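How to Write a TV Episode Recap People Will Finish

Filed under: Writing About Television

I have been recapping television for longer than some of the shows I recap have managed to stay on the air. Most of what I know came from doing it badly, usually at one in the morning, with a deadline and a cold slice of pizza. Borrow the parts that suit you.

Step 1. Watch it once with your hands empty

No laptop, no phone, no notebook. If you type during the first viewing you will end up with a transcript of the dialogue and no idea how you felt about it. Vsevolod Moroz, who edited my early recaps of the harbor drama Vosau, sent one back with a single comment: "Did you like it?" I had to go check.

Step 2. Clear a spot and watch it again

The second viewing is for notes. Sit at a table. The couch is where notes go to become naps.

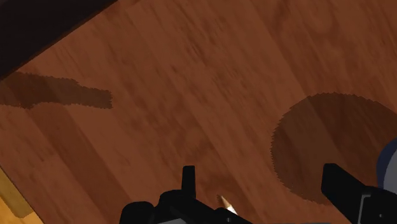

Wood grain, seen from above.

Write down the time of anything you might quote. Put a star next to a line you laughed at and a question mark next to anything you didn't follow. By the end of an average episode of Callton I have 2 stars and a page of question marks, and I'm told that's the intended experience.

Step 3. Pick one performance

Choose the actor you'd bring up first if a friend called. Give that person 200 words and be specific: which scene, which line, what the face did after the line. "She was amazing" is a text message. Everyone else in the cast can share 100 words, and their agents will survive.
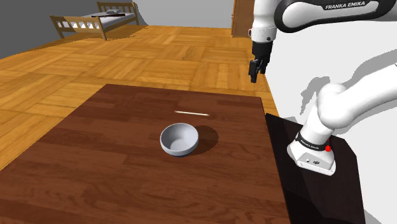

Step 4. Decide what to skip

You don't owe every subplot a paragraph. If the brother-in-law spends the hour looking for a parking permit, one sentence will do, and it can be a short one. Go in the order that makes sense to a reader, even if the episode preferred to jump around in time and hope for an award.

Step 5. Put the spoiler warning at the top

I once put mine in paragraph four. Svitlana Tkachuk still brings it up.

Step 6. Read it out loud, then file

Check the spelling of every character name against the credits. Fix the sentence you ran out of breath on. Then send it, and stay out of the comments until Saturday.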